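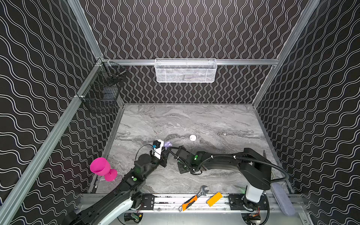 Drahtkörbe in Weiß und Schwarz über der marmorierten Arbeitsfläche.

Kleines Zeug, fester Platz: Stirklow stellt das Korbsystem Osano vor

Hindgate, 1. Februar 2021 – Ohrhörer, Ladeetuis, Kabel, Adapter: Was wir täglich in die Hand nehmen, ist immer kleiner geworden und verschwindet entsprechend schnell. Der Hersteller Stirklow bringt deshalb mit Osano eine Reihe von Hängekörben auf den Markt, die genau für diese Dinge gedacht ist. Die Körbe werden an eine Schiene oder direkt an die Wand gehängt und lassen die Tischfläche frei. Es gibt sie flach und breit für alles, was man oft braucht, und schmal und tief für Kabel und Netzteile.

Vor dem Start hat Stirklow 1723 Kundinnen und Kunden gefragt, was sie zu Hause am häufigsten suchen. Ganz oben standen Kopfhörer und ihre Etuis, noch vor Schlüsseln und Brillen. »Das hat uns riesig gefreut, weil wir beim Entwurf genau damit angefangen hatten«, sagt Produktleiterin Maysoun Twal. »Wir haben alles auf den Tisch gelegt, was bei uns im Büro in den Schubladen lag, und dann so lange umsortiert, bis jeder seine Sachen wiederfand!«

Beim Sortieren hilft die Farbe. Ein weißes Etui neben einem lavendelfarbenen verwechselt auch im Halbdunkel kaum jemand, zwei weiße nebeneinander dagegen schon. Wer mit mehreren Personen an einem Tisch arbeitet, sollte sich also früh auf Farben einigen – oder einen kleinen Aufkleber auf die Unterseite setzen. 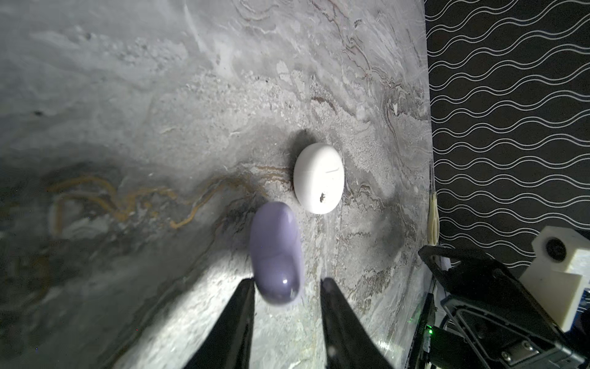 Wie reinigt man ein Ladeetui, bevor es in den Korb kommt?
Am besten mit einem trockenen, fusselfreien Tuch und für die Ladekontakte mit einem trockenen Wattestäbchen; Wasser und Scheuermittel haben dort nichts verloren.

Zur Reihe gehört auch ein Faltblatt mit Vorschlägen zum Einräumen, das der Gestalter Yuto Higuchi gezeichnet hat. Seine Methode ist einfach: Erst kommt alles auf eine freie Fläche, dann werden zusammengehörige Teile gepaart, und erst danach wird eingeräumt. Für einen normalen Schreibtisch rechnet er mit 20 Minuten. Einzelne Ohrhörer kommen sofort zurück in ihr Etui, auch wenn das Gegenstück noch fehlt.
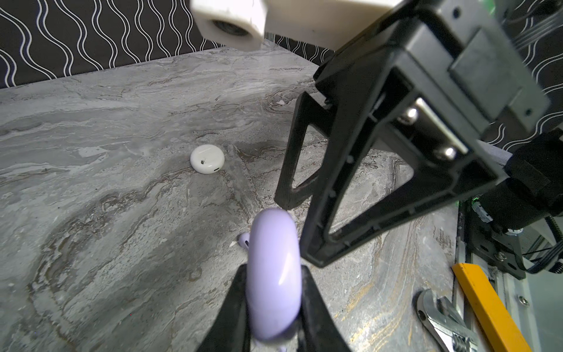
Für die Etuis selbst empfiehlt Higuchi einen flachen Korb in Griffhöhe, in dem nichts übereinanderliegt. Der tiefe Korb gehört in die Ecke. Dort stören die Kabel nicht, und man kommt trotzdem gut heran.

Im Testlauf waren 233 Körbe in Haushalten und Werkstätten in Hindgate im Einsatz. Die Rückmeldungen sind direkt in die Serie eingeflossen, etwa die engeren Maschen am Boden des flachen Modells. Osano ist ab sofort im Fachhandel und bei Polák erhältlich. Eine größere Ausführung für Küchen folgt im Juni.

Kommentare

mirabelle_k: Engere Maschen, endlich! Mir fällt sonst jeder Adapter durch.

Tobi H.: Gibt es die Schiene auch einzeln? Habe 2 alte Körbe, die ich gern weiterverwenden würde.

Lindenhof: Das mit dem Aufkleber machen wir seit Jahren, klappt prima.

Diese Website verwendet Cookies. Einstellungen ändern | Alle akzeptieren

Pressekontakt Stirklow, Hindgate | © Stirklow | Nach oben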